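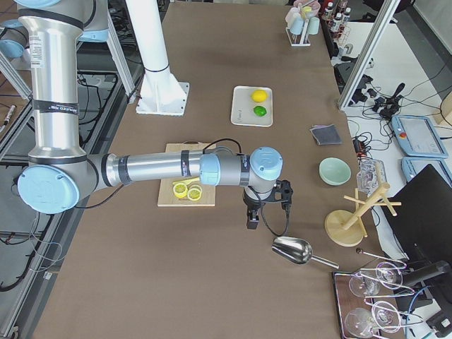
Planner keeps giving up on put-downs near the rail — any ideas?

tultico_tim
Right, I've been at this since the new year and I'm going round in circles, so I'm asking you lot. Two arms, one table, a few kitchen bits on it. The task is fruit onto the tray, fruit off the tray, simple as you like. Picking the lime is fine. Putting it down again is where it all goes wrong.

We're running the Clonisine planner with Trutell doing the perception. Out of 462 put-down requests in last week's logs, a silly number came back with "no path", nearly all of them when the goal was on the tray. Same goal on the bare table and it plans first time. I've turned the planning time up from 4 seconds to 9 and all that does is make me wait longer for the same answer!

peixoto_fan
What are you using for the tray in the collision world? If Trutell is giving you a bounding box, the top of the box is the height of the rim and your goal is inside a solid lump. Had exactly this with a baking tin.

tultico_tim
It's a box, yes. But I've padded the goal upwards to clear it, so I didn't think that could be it.

peixoto_fan
And does the lime get attached to the gripper as a body once it's picked? If it does, the padding has to clear the lime as well as the fingers. Bet you it doesn't.

tultico_tim
Oh for heaven's sake. Hang on.

OK, back. The lime is attached, as a sphere, and the sphere is 6 mm bigger than the real thing all the way round (my doing, back in May, when the pose estimates were wobblier).
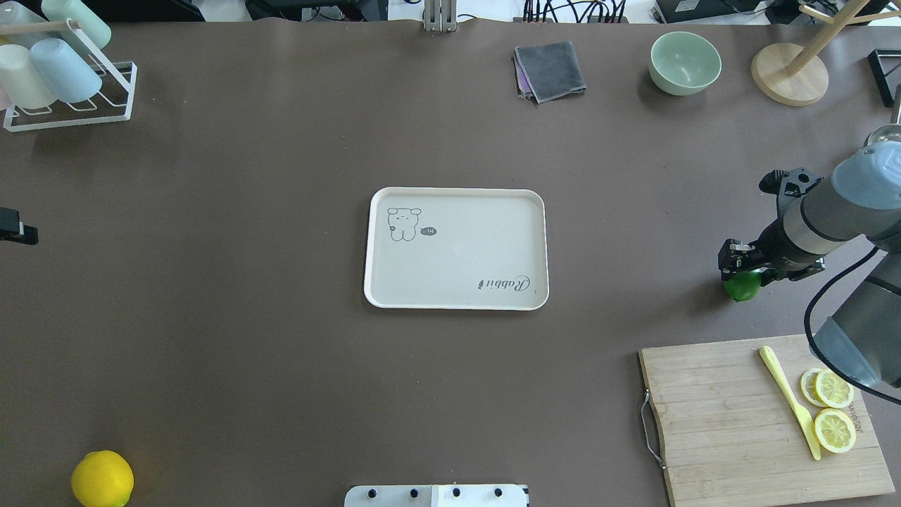
So with the sphere that fat and the tray as a solid box, the goal was in collision before the planner even got going. I've swapped the box for a thin base plus four little walls and brought the sphere down to size. Replayed the worst of the log and most of it plans now. Not all of it, mind. The ones still failing are the goals nearest the other arm's pedestal, and those look like a proper reach problem to me.

gripe_and_grasp
I'm going to disagree with the pair of you. Modelling rims by hand is a mug's game. You'll do the tray, then the bowl, then whatever turns up next, and you'll be maintaining a museum of little boxes. Feed it the depth cloud, voxelise it, done.

tultico_tim
Tried it! The glasses and anything clear come out of our cloud as nonsense — either holes or a great blob floating over the table. With shapes by hand I at least know what the planner thinks is there.

gripe_and_grasp
Then mask the clear stuff and keep hand shapes for that only. You don't have to pick one for the whole table.

peixoto_fan
Voxels won't save him on the tray though. At the grid size most people run, a low rim is one voxel high or it isn't there at all, depends how the dice fall. I'd stay with the walls.

tultico_tim
I'm leaning that way too. What I can't decide is the goal itself. At the moment I send one exact pose for the put-down, gripper pointing straight down, one fixed turn about the vertical. For a lime that's daft, it doesn't care which way round it lands. 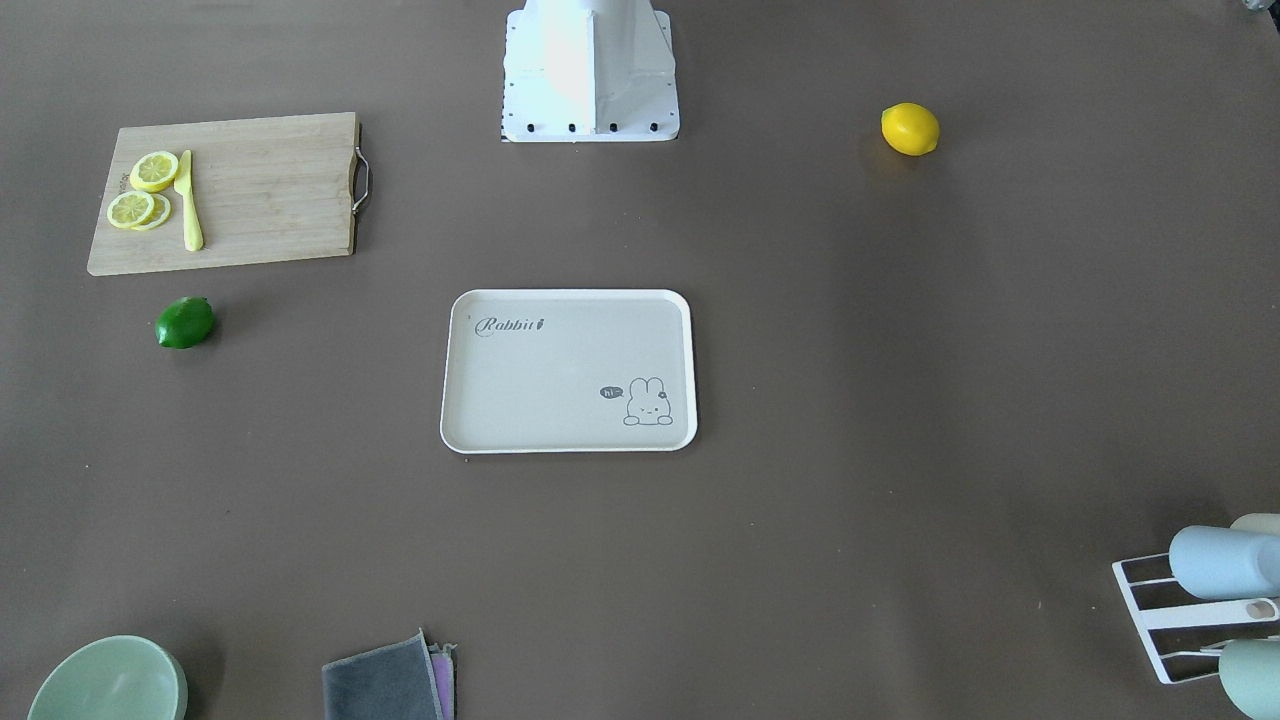 Salim Kashindye: then don't send one pose. Send a goal region, leave the turn about the vertical free and let the planner sample it. Your reach failures by the pedestal could well be the wrist running out of travel at that one fixed angle, so I'd try that before moving anything on the table. Log which angle it picks, too.

gripe_and_grasp
Agree with Salim on that one. Still think you're wrong about voxels.

tultico_tim
Noted, ha. Free turn is going in tonight, and I'll run the whole log through again with the walls on and post the failures that are left.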